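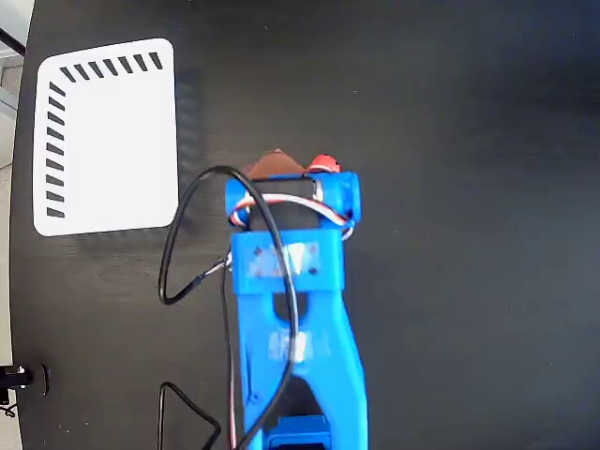 Station 2, bench arm from above, with the marked sheet on the left.

Tarndale – Kershaw Road site
Workstation inspection: small-parts bench, Station 2
Checked by: Karine Paquette
Comments and replies: Colin Naylor, bench lead
Month: June

Scope

Covers the table, the arm, its cables and power supply, and the working arrangements for the people on the bench. The Stulon packing line has its own sheet. Results are Pass, Action or Note. An Action stays open until the bench lead has signed it off, and the arm may run in the meantime only where the comment says so.

Section A – Table and surroundings

A1. Table clear of anything not needed for the job
Result: Pass
Comment: Table top to the right of the arm was clear. Mugs and phones stay on the shelf by the door. This was raised at the last check and has been kept to.

A2. Marked sheet in position and lying flat
Result: Pass
Comment: The ticks along the top and left edges need to stay readable. If the sheet is knocked, stop the job and reset it before carrying on. Spare sheets are in the drawer under the label printer.
C.N.: People were nudging it back by eye. I have asked them to stop doing that.

A3. Table surface, glare
Result: Note
Comment: The black top picks up reflections when the ceiling lights are on. Two of the afternoon team have mentioned tired eyes. Try the shift with the nearer light off and the desk lamp on.

A4. Floor and walkway
Result: Pass
Comment: Nothing on the floor between the bench and the fire door.

Section B – Arm and gripper

B1. Frame and links, cracks or splitting
Result: Pass
Comment: Printed parts looked over with a torch, power off. Pay most attention to the places where a screw goes into plastic. Do not tighten a screw that feels soft. Report it, and the part will be reprinted.

B2. Screws at the wrist
Result: Pass
Comment: Checked by hand with the correct driver. No movement.

B3. Tape labels on the wrist and forearm
Result: Action
Comment: The wires run across part of the wrist label, so it cannot be read without moving them. Move the label or move the wires. Arm may run.
C.N.: Will do it along with B5.

B4. Gripper opens and closes freely
Result: Pass
Comment: Tested empty, then with a scrap part. Keep fingers out of the jaws even when the arm is parked. It is small and the pinch is not a serious one, but a motor that is holding position can still move when a new job is loaded in Lenow.

B5. Servo wires around the gripper
Result: Action
Comment: The coloured wires go round the outside of the gripper head and down the right side. There is enough slack for the full turn of the wrist, but the loop stands proud and could catch on a sleeve or a tray. Fit a soft tie. Leave slack, as a tight tie will pull on the plug.
Arm may run at low speed until done.

Section C – Cables and power

C1. Black cable over the arm
Result: Action
Comment: The cable makes a large loop over the gripper and back down the forearm. Route it so that it stays behind the jaws through the whole movement. Walk the arm through every position by hand, power off, before and after.
C.N.: The loop was left big on purpose when the arm was moved to this bench, to save it pulling at full reach. I accept it is now too big.

C2. Cable on the table, left of the arm
Result: Note
Comment: It bends up off the table beside the arm. Anyone reaching across for the sheet will brush it. Clip it down if a clip can be fitted clear of the arm's path.

C3. Plugs and mains lead
Result: Pass
Comment: No damage, no warmth after 30 minutes' running.

C4. Stop switch within reach of the seat
Result: Pass
Comment: Tested from both chairs. Anyone on the bench may press it and will not be asked to justify it.

C5. Power off before hands go in
Result: Note
Comment: Everyone I asked knew the rule. One person told me they skip it for a dropped part "when it's quick". Please go over this again at the start of each shift for the rest of the month. Parking the arm in Lenow does not count as power off.

Section D – People and working arrangements

D1. Training up to date
Result: Action
Comment: Two names on the rota have not done the short course. They are not to work at Station 2 alone until they have.
C.N.: Both booked in.

D2. Job rotation
Result: Action
Comment: Before the arm came in, bench staff picked and turned parts by hand all morning, nearly 1,000 in a good shift. The wrist complaints in the accident book came from that work, and there have been no new ones. What has replaced it is watching. Staff now sit with the arm, clear mispicks and feed the trays, and several said the time drags and their attention goes after a while. I am asking for a change of task every 30 minutes. The present pattern is an hour and often longer.
C.N.: It can be done in the mornings. Afternoons we are short, and I would need someone from the Stulon line. I have put the request in and will write the answer here.

D3. Seating and posture
Result: Note
Comment: The old work was done standing. The chairs at Station 2 came from the office and one will not lock at height. Swap it. People lean forward to see the jaws, so try moving the seat closer before buying anything.

D4. Who deals with a fault
Result: Action
Comment: Not clear. The sheet on the wall says to ring maintenance, but in practice the most experienced person on the bench sorts it out. That is skilled work and it is not in anyone's job description. Either train people for it and put it in their grade, or keep to what the wall sheet says.
C.N.: Agreed. I have raised the grading question with the office twice. In the meantime bench staff may clear a mispick with the power off. Anything involving a tool goes to maintenance.

D5. Hand work kept up
Result: Note
Comment: Staff asked for one tray a shift to be done by hand so that they can cover when the arm is down. I support this. There was a stoppage of 21 minutes in the spring when newer staff had never done the job manually and had to wait.
C.N.: Started. The first tray after the morning break is now the hand tray.

D6. Reporting
Result: Pass
Comment: Near-miss cards are by the door and are being filled in. Replies should go back to the person who wrote the card, as well as on the board.

Open actions

B3, B5 and C1 – Colin Naylor, with maintenance, before the next full-speed run
D1 – Colin Naylor
D2 – Colin Naylor, waiting on cover
D4 – Colin Naylor and the office

Station 2 may run at low speed. I will look at the cables again once C1 is signed off.
K. Paquette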